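Hello all, April's update from the Bendell project, and it's a cheerful one for once!

You'll remember we wanted to know if a two-armed robot could learn flower arranging from fewer demonstrations. We'd been recording 800 per task. This month we tried 400, but with the vases and stems moved about far more between runs - and the success rate dropped by only 2 points, which I really didn't expect (I ran the scoring twice). Tulips are still the awkward ones, as the blooms tip the stem round in the grip.

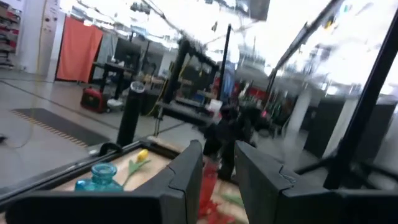
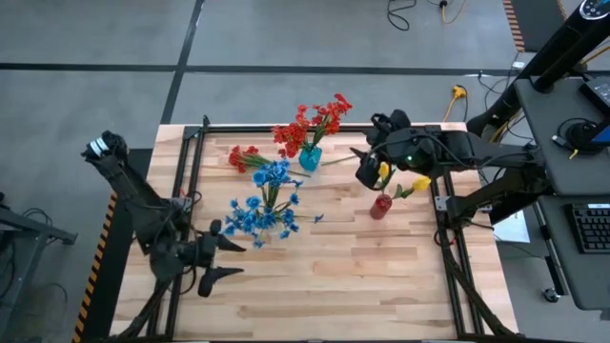
Ha-neul Kang has read the draft and would like it made plain that fewer recordings only helped when the starting positions were properly mixed up; the tidy set of 400 did much worse, she says, and Drorkberg should see both results side by side. Fair point, so both go in the full write-up.

Next up is glass vases with narrower necks, and a go at up to 9 stems in one run. I'll need Gyula Szalai's time for another month, if the budget will stretch to it.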